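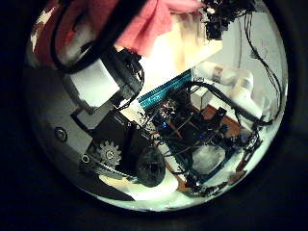 Utinura, October

Cloth remains one of the harder materials for a robot to handle. A cup keeps its shape when it is lifted, and a machine that knows where the handle was a moment ago can usually find it again. A shirt changes its shape with every touch. Folds hide other folds, an edge may belong to the front or the back, and a sleeve turned in on itself can look much like a collar.

The garment handling project at the Haque Institute has spent 11 months on one part of this problem: how a robot should choose the first place to take hold of a garment that has been dropped on a table. The method the group has developed is called Oten. Its results will be presented to the institute's partners this winter.

Earlier systems tended to look for the highest point of the heap and grip there. The approach is quick and seldom misses the cloth, but it says little about what will hang from the fingers afterwards. Oten begins with a small pull. The hand takes up a strip of fabric, raises it slowly and compares the way the rest of the garment follows with the movements it has learned to expect. If the cloth appears to be held near a hem or an opening, the lift continues. If it does not, the fabric is lowered and a second place is chosen.

'The first lift is a question put to the cloth,' says Meenakshi Murthy, who leads the project. 'We had been treating it as the start of the fold, and we were asking the camera to know things that it could not know.'

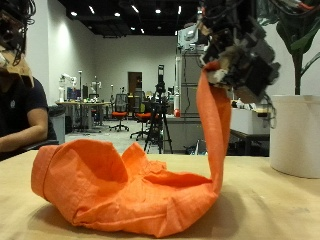

Views from close to the hand matter a great deal at this stage. A camera placed at a distance gives the outline of the garment and its position on the table, while one near the wrist can follow a single crease as it opens. The two are weighed differently as the lift goes on – the distant view counts for most at the beginning, and the near view takes over once the fabric is under tension.

The group trained the method on 605 recorded lifts, a modest number by the standards of the field. In the trials that followed, Oten needed at most 4 attempts to reach a usable hold on plain cotton garments. Thin, slippery fabrics were less successful, and the group's report gives them a chapter of their own. Strong colours caused little trouble, although deep shadow inside an opening was at times mistaken for a separate piece of cloth.

The work is supported by Vulton, a laundry equipment firm, under an agreement that leaves the institute free to publish its findings. A further 9 months of study have been approved, during which the group will turn to garments with buttons and linings. Dr Murthy expects progress there to be slower. Linings move separately from the outer cloth, and the present method has no means of telling the two apart by touch.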